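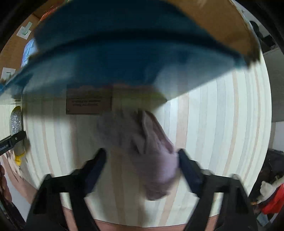
Figure 6.1 Striped cloth in cream, gray-blue and peach.

Chapter 6
Contact Between Adult Siblings

6.1 Scope of the chapter

Chapter 5 dealt with ties between parents and grown children. The present chapter turns to ties within a generation. An adult sibling tie is usually the longest family tie a person has, yet it carries few fixed duties, and its strength varies widely from one household to the next.

Two measures are used throughout. Contact frequency is the number of calls, visits or written messages exchanged in a month. Felt closeness is a self-rating on a seven-point scale. The two are related but should be kept apart: siblings who share the care of a parent may speak daily and still report low closeness.
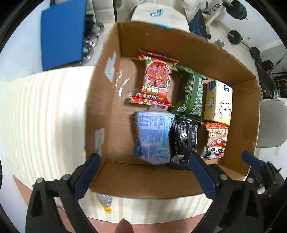
Figure 6.2 Six snack packages in an open cardboard box.

6.2 The Flerneston survey

Most examples are drawn from the Flerneston survey, designed by Vilmos Szekeres and Léonie Poulain. Forms were mailed to 600 adults with at least one living sibling; 443 were returned complete. Of these respondents, 71 reported no contact in the month before the survey. This group is treated separately in Section 6.5 -- a month without contact does not by itself indicate a break in the tie.

Key terms: contact frequency, felt closeness, birth spacing, shared care, estrangement.

Readers unfamiliar with rating scales should review Section 2.3 before going on.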